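Totora Suture Practice Set

README, version 2

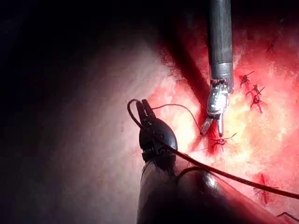 Thread held in the lower grasper, red tissue under the upper tips.

Totora is a small set of still pictures of thread handling over tissue, put together at Firncombe for people teaching or studying suturing. The subject is the thread: where it loops, how it curves and where it is gripped.

Contents
- 50 stills, colour, sorted into 5 folders
- labels.csv, one row per still
- notes.txt, with the labelling rules

Labels
Each row gives the thread colour, whether a loop is open or closed, and which jaws hold the thread. Use "unclear" where the grip is out of focus. There are 14 label values in all.

Known gaps
Light-coloured thread is under-represented. Needle position isn't labelled.

Use
Free for teaching and non-commercial study. Please credit Totora, Firncombe. Corrections go in the October update.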